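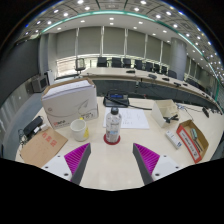
A gripper built at one end of a workbench
Members' projects, Droltano Shared Workshop, Samlow

Arsalan Mirani joined the workshop in April to fix a bicycle stand. He finished the stand in one evening and has spent most of his bench time since then on a hand-held gripper he calls the Peseck. It has two fingers that close on whatever is between them, and a camera that records what the fingers are doing. There is no motor in it. The person holding it does the work, and the recordings are meant to teach a robot arm he is putting together at home.

"The arm is the slow part," he says. "I have the base and two joints. I could sit and wait until it's finished, or I could start recording now with the hand tool. So I started recording."

The fingers are white plastic with a soft ribbed pad on the inner side of each. The pads are magenta. He had the choice of that or a gray, and the gray disappeared against the dark strips along the fingers when he checked the footage.

He is on version 11. The first few were too stiff and pushed light things over before they could grip them. Version 6 held well but the screws worked out of the plates, and he lost two of them in the parking lot. The current plates have three holes each near the pads, and he says he will not be changing the spacing again, having changed it four times.

We asked what the whole thing cost. He does not have a total. "I kept receipts up to version 5. The screws came out of the Maruyama drawer here at the shop, and I've put money in the jar for them. The plastic is the cheap part. I bought the wrong camera lens twice."

The wide lens is the one thing he recommends to other people. It bends the straight lines near the sides, but it takes in the fingers, the table and most of a room together, and he wants all three in every recording.

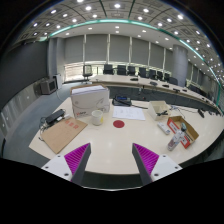

Testing away from the bench

The bench at Droltano is narrow and usually has someone else's project on it, so a lot of the testing is done in a meeting room with long curved tables. Mirani likes it for the glossy white tabletop and the rows of ceiling lights.

"On the bench it's matte wood and one lamp. Everything looks easy. Then you go to a shiny table and you get lights in the tabletop, lights on the bottle, lights everywhere. If the recordings are all from the bench, the arm is going to be fine at the bench and nowhere else."

He works with ordinary things: a mug, a sheet of paper, a round coaster, a bottle, a cardboard tray with markers and an eraser in it. He moves things to new spots between recordings and does not try to make the table neat.

The bottle gets used most. It is clear plastic with a paper-white label and a black cap, and the clear part is hard for a camera to make out. He takes it low on the label, where the pads have something flat to close on.
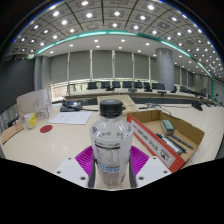
The bottle held upright between the fingers, with the tray of markers to the right.

How a session goes

A session is 90 minutes. He tried longer ones and found that his wrist got tired and his movements got sloppy, and he ended up deleting the last part anyway. He starts with slow grips, approaching from straight on, and then comes in from the sides.

So far he has kept 2186 recordings. He wants 3000 before he connects anything to the arm. When we asked why that number, he said it was the one he wrote on the whiteboard when he began and he has not thought of a better one.

Sorting takes longer than recording. He watches each clip at double speed and throws out any where the fingers leave the view or his sleeve gets in the way.

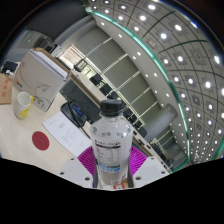 "I used to keep the bad ones in a folder in case I wanted them," he says. "I never opened it. It filled the drive, so now they go."

Mugs have been harder than bottles. The handle catches one pad before the other side has touched, and the mug turns. He has tried coming in across the rim, with one finger inside, and is still deciding whether to record it that way or leave mugs for later.

What comes next is the third joint of the arm. The bracket for it is drawn but he has not cut it, and he would like to borrow the small drill press for an evening if whoever has it booked can spare it. He would also like to hear from any member who has dealt with play in a belt drive. The second joint has some, and tightening the belt made it worse.

Version 9 of the fingers is in the open bin by the door. It works, and anyone who wants it for parts can take it.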